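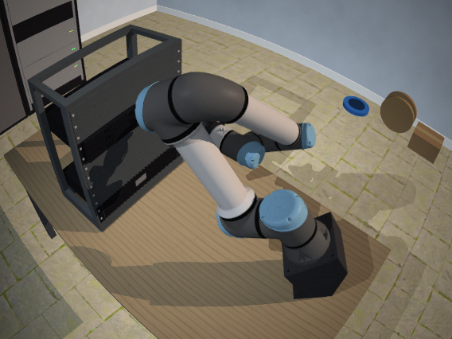 The simulated arm beside an open rack, with a ring, a disc and a small box on the tiles. Render: Liltero project.

Against the perfect room

Last month Rhea Galang showed our group at Erkden her first results with randomized rooms. She trained one arm policy in 180 rooms, each with a different floor, different furniture and different light. The second policy had the same number of training steps, but all of them in one clean gray room. On the real arm, over 20 trials each, the first policy reached the object in all but two. The second one failed more often than it succeeded.

Many colleagues were happy with this. I was also happy, but I think we draw the wrong lesson from it. They say that variety is cheap, so let us make more rooms. My opinion is that we should first ask which variety did the work.

When I look at a room like the one in the render, I see many things that could matter. The shadow of the arm falls on the planks and on the equipment in the rack. The tile joints make lines that have nothing to do with the task. Is it the shadows that teach the policy to ignore shadows, or would a new floor be enough? With 180 rooms where everything changes together, we cannot know.

Kristine Dela Peña proposed in October to change only one factor at a time, in six small sets. It was considered too slow. I understand this, because the computers at Erkden are shared and everyone has a deadline. But a result which we cannot explain will be difficult to repeat when the arm or the task is different, and then we will spend the saved weeks anyway.

I would accept a smaller success number in exchange for her six sets.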